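Minstead: The Complete Series (Box Set)

16 episodes, two discs more than you'd expect, one lighthouse. Region-free.

Minstead ran for two seasons on a channel most people only found by sitting on the remote. It's a slow murder mystery set in a harbor town where everyone has a boat and no one has an alibi. If you gave up after the pilot, you're in good company, and you should try again, as the second episode is where the coroner starts lying.

The set collects both seasons in the order the writers wanted. When it first aired, the network swapped episodes five and six, so a man was buried and then came in for breakfast. Viewers wrote long theories about his twin. There is no twin. We're sorry if you had money on it.

Picture and sound have been cleaned up by Clellico, who also did the Brorkuta set we sold out of last November. The night scenes are now merely dark. You can follow the whole rowboat argument without pressing your nose to the screen, and the foghorn no longer drowns out the confession – a mixed blessing, given the confession.

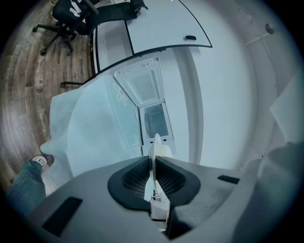
Hsin-yi Mok wrote to say that she guessed the killer in episode three, told her whole household, and was then wrong for eleven more weeks. She'd like it known that the ferry timetable still doesn't add up, and that she has now watched the finale four times to make sure. She gives the set five stars and the ferry company one.

Extras

Commentary on six episodes, including the finale, where you can hear the director eat something crunchy during the funeral. A making-of that runs 30 minutes and spends a good part of them on knitwear. Deleted scenes, most of them deleted for a reason, plus one with Inspector Malhotra and the goat that should have stayed in. The booklet has an essay by Ho-yin Yang and a map of the town. Don't look at the map before episode nine.

What's not in it

The Christmas special. The music rights are tangled up, and we've stopped asking. There's also no ad-break version, though one customer did request it.

Details

Language: English, with English subtitles
Case: slipcase with fold-out tray
Booklet: yes, stapled
Print run: 400 sets, of which 318 are left

Orders placed before 3 p.m. leave the same day. Returns are fine if the shrink-wrap is still on. Finding out who did it and feeling let down doesn't count as a fault, but you're welcome to write in.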